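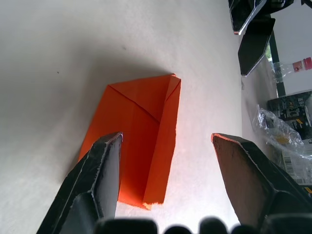
Orange sheet, partly folded, on a white tabletop.

Home | Projects | Reports | Contact

Wulenach Valley Shallow Groundwater Survey: Progress Report to the Dembridge Land Fund

Print this page | E-mail this page

Reporting period: December to 4th May
Prepared by: Yolanda Arrieta, survey lead

1. Status

The grant covers the location, measurement, and mapping of shallow private wells in the Wulenach valley between the Skevthorpe road and the lower mill. The well list supplied at the start of the grant held 70 entries. Field visits to all of them are complete. Eleven entries were struck from the list as duplicates, most of them wells that had been recorded under both the old and new parcel numbers. Six wells were found capped with concrete and could not be opened. They remain on the map with a separate symbol and no depth value.

The parcel number problem took up most of the first month. Bülent Gündoğdu rebuilt the cross-reference table from the county drawings and it now travels with the data set. Anyone working from the earlier table should discard it.

2. Water level measurements

Depth to water was read with an electric tape from a fixed point on the casing rim. Where the casing was broken, the reference point was moved to the nearest sound brick and the offset noted in the remarks column. Each well was read twice on the same visit. Where the readings disagreed by more than the tolerance in the method statement, the tape was withdrawn, wiped down, and a further pair taken.

Levels in the upper valley follow the stream closely. Levels along the Skevthorpe road do not, and the difference persists through the spring. The working explanation is a clay layer that thins out toward the road. Drilling logs from the Ekinci farm support this as far as they go, but they stop short of the road itself. No conclusion will be drawn before the second round of readings.

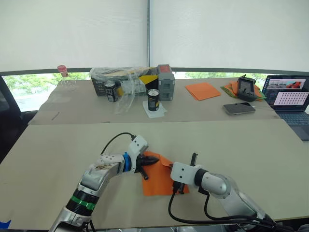

Well marking was changed during the period. The method statement called for painted stakes, and by the end of the winter the paint on the stakes in the lower fields was illegible. Senad Vlachou replaced them with tied strips and numbered aluminum tags. The strips are orange, the same general color as the crumpled piece on the table in the picture, and can be found from the field gate in long grass. The tags carry the number of record. A strip with no tag is to be treated as unmarked and reported to the office, and the well should not be read until the tag has been replaced.

3. Sampling

Water samples for nitrate and chloride were drawn at wells where the owner had signed the access form. Three owners gave access for level readings only. Holding times were met for all batches except the first, which was delayed on the Dembridge road and has been flagged in the results file. Those wells will be resampled in the second round at no charge to the grant.

Chloride is elevated at the wells closest to the road. Nitrate shows no clear pattern by location and tracks well depth better than land use. Bogumił Zawadzka is checking the depth figures before the plot is released.

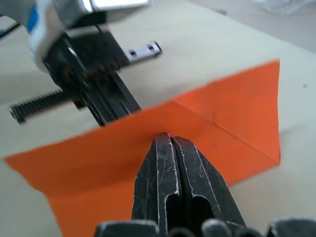
Orange sheet on the pale tabletop, with a fold visible.

4. Budget and schedule

Spending on travel is over plan and spending on laboratory fees is under plan. The total is within the approved amount. We request permission to move the unspent laboratory balance to travel. The second round of readings is scheduled for late summer, when levels are expected to be lowest. The draft map will be sent to the Fund ahead of that round.

5. Open items

Casing elevations for the lower mill wells are still provisional. The benchmark at the mill bridge was disturbed when the parapet was repaired, and the level line has to be run again from the church.

Print this page | E-mail this page

Comments

Aslı Yalçınkaya: Will the new cross-reference table be posted separately? The version I downloaded still has the old parcel numbers.

Bülent Gündoğdu: The file was replaced this morning. Check that the header row says "rev C."

millroad: Our well is listed as capped. It has a steel lid under the gravel and can be opened. Who do I call?

Yolanda Arrieta: Please use the Contact page and give the tag number if there is one. We will schedule a visit.

Previous | Next | Back to top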